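# Showing Beats Steering, Mostly

People who sell automation like to talk about how little human effort it takes. I want to argue for more human effort, in one particular spot: the hour when somebody shows the machine what the job is. How that hour is spent decides most of what comes later, and a lot of shops spend it badly.

There are two common ways to do it. You can steer the robot from a distance, with a pair of controllers or a second set of arms, and record what it does. Or you can take the gripper off the robot, more or less, put a handle on it, and do the task yourself at a table. I have done both. For small work I prefer the second, and I think most people who have to produce demonstrations all day would too.

Take nested paper cups. A person moving cups on and off a stack doesn't think about the wall of the cup. The hand knows how hard to squeeze, and it tilts the cup a little to get past the rim. With a gripper in your fist you keep part of that knowledge. You lose your fingertips, but you still have your wrist and your shoulder, and you feel the drag of one cup against another through the handle.
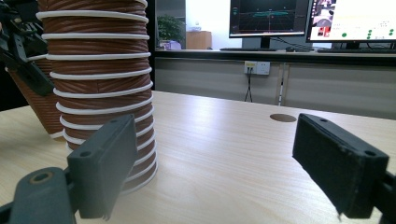 Menaka Bandara read a draft of this and objected that the drag is the problem. A person who feels it will correct for it without noticing, she wrote, and the recording then holds the correction with no trace of the reason. The robot gets the motion and has to guess at the rest. Steering from a distance is clumsy, but at least the operator sees only what the robot sees.

I take the point. It is the best case for remote control, and I don't have a full answer. A demonstration should not depend on something the learner will never have. If I can feel a rim catch and the robot can't, my smooth correction may teach it very little.

Still, I have sat through enough remote sessions to know what the other side costs. In April I spent four days steering a pair of arms with the Mimside setup, and at the end we kept 166 demonstrations. Many of those were slow and full of stops. I would move, wait, check the view, and move again. A robot trained on that learns to wait and check too – it has no way of knowing that the pauses were mine.

With the hand-held grippers, we recorded 1,294 in the same number of days. I don't claim that more is always better. I do claim that a person who isn't fighting the equipment makes better choices about where to grip and how far to tilt, and those choices are what we are trying to pass on.

The tool matters less than people think. We have used grippers from Vitura and from Seok, and after a morning with either one I stopped noticing the difference. Cables are a nuisance with both. What I did keep noticing was my own habits. I am right-handed, and left alone I will do everything with the right and let the left hang around near the table. If the second hand has no job, the demonstrations should show it keeping out of the way on purpose.
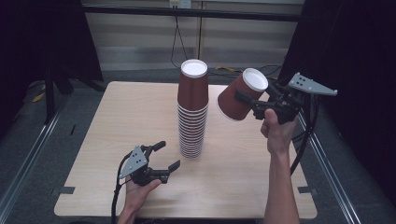
## What I would change

First, pay the people who do this as skilled workers. The job listing we posted on Storudia called it "data entry," and we got applicants who expected a keyboard. Someone who can repeat a task cleanly for hours, and say afterward which tries were bad, is doing something closer to training a new hire.

Second, let them throw work away. Every shop I know sets a target, and nearly 1,000 seems to be a favorite. A target like that makes people keep the fumbles. I would take half as many from a person who was free to delete.

Third, use remote control as a check. Have the same person who did the task by hand steer the real robot through it a few times, looking only through its cameras. Wherever they get stuck, the hand demonstrations probably leaned on touch, and that part should be recorded again at a slower pace. This goes some way toward meeting Bandara's objection. She says it doesn't go far enough, and we are going to try it on the cups before we argue about it any more.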